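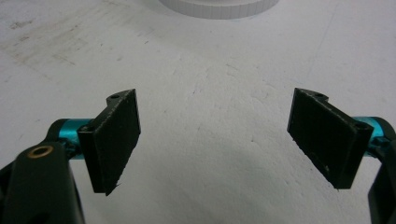

Section 2: Planning and budgeting for your hand-held grippers

Before you order anything, read this section through once with a cup of tea. I wrote it after kitting out the benches at Skilcombe, where I got a fair bit wrong the first time, and Mehwish Qureshi (who signs off our orders) has made me put the money parts in plain words.

2.1 Decide what you're going to pick up

1. Write a list of the objects you want to handle in your first three months. Not the ones you dream about - the ones you already own.

2. Measure the widest one across the side you'll be gripping. Do it with callipers if you have them.

3. Open the gripper fully and measure the gap between the two fingers. If your widest object only just squeezes in, pick a smaller object or wider-opening fingers. You want slack on both sides, as hands wobble.

Note: Measure the gap at the tips and again higher up. Our fingers are flat black plates that sit at a slight angle, so one number doesn't tell you everything.

2.2 Count up what wears out

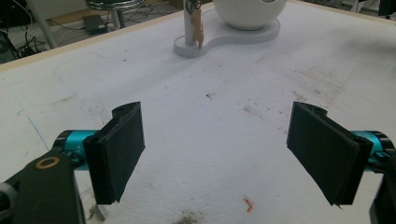 Reading time for this section: 3 min

I used to budget for the gripper and nothing else. Then I had a proper look at the fingers one afternoon and found the lower corners of the pads were fraying. They're small parts and easy to forget, so they now get their own line in the budget, right under the gripper itself.

4. Order spare finger pads along with the gripper. I keep 3 sets per tool. Naveed Mohmand over at Presuvham thinks that's too many, but he also rings me up to borrow mine!

5. Put aside £200 a year for pads, screws and bushings. If you run the tool every day, make it £300 and don't argue with yourself.

6. Ask the supplier whether the fingers can be bought as a left and right separately. Cloutier will sell you singles if you ask by email, though their order form only shows pairs.

7. Check the screws on the finger brackets when the parts arrive, and write the screw size inside the lid of your toolbox. I've lost a whole morning hunting for the right driver.

Caution: Don't swap a finger on one side only if the other is badly worn. The grip goes lopsided and you'll blame the software for a week (I did).

2.3 The table

People spend all their money on the tool and then clamp a bit of old door to two trestles. The table matters. A pale top is lovely for seeing small things against, but it does show every smudge, and ours has picked up plenty of grey marks and brownish stains along the way.

8. Choose the surface before you choose the table. Ask for an offcut and rub it with a used pad to see how it marks.

9. Allow for replacing the top or its covering once a year. We do ours each April, before the new starters come in.

10. Budget for a hand brush and a small vacuum. Bits of debris and dark dust gather on the near side, just where you're working, and a crumb under an object is enough to tip it.

Note: Adalberto Prado wipes his table down with a damp cloth at the end of every session and lets it dry overnight. I'm less good about it. His tops do last longer.

2.4 Cables, power and somewhere to sit

This is the bit of the budget I left out completely. It came back as a string of small receipts that Mehwish was not pleased about.

11. Draw the room from above and mark where each plug will go. A pencil sketch is fine.

12. Buy cable covers or trunking for any lead that crosses the floor. We've still got a tangle of black cables lying beyond the table and I can't pretend it's good practice - put this in your first order, please, and don't wait for the second.

13. Get adapters up off the floor where you can. A cheap shelf bracket will do it.

14. Buy a decent stool, height adjustable. Try it with the actual tool in your hand before you pay for it, because your elbow ends up higher than you'd think.

Caution: Keep your feet and the stool base clear of the leads. Pulling one out mid-session can cost you the whole recording.

2.5 Getting quotes

15. Ask at least two suppliers for a price that covers the tool, spares and delivery together. Vurkness quote delivery separately, so read to the bottom of the page.

16. Ask how long the spares take to come. A low price is no use if you're sitting idle waiting for a pad.

17. Send the finished sheet to whoever holds the purse strings, with the wearing parts on their own line.

If you'd like a copy of my budget sheet, Tonantzin Rosales keeps the latest one and will email it over. Fitting and first checks are in Section 3.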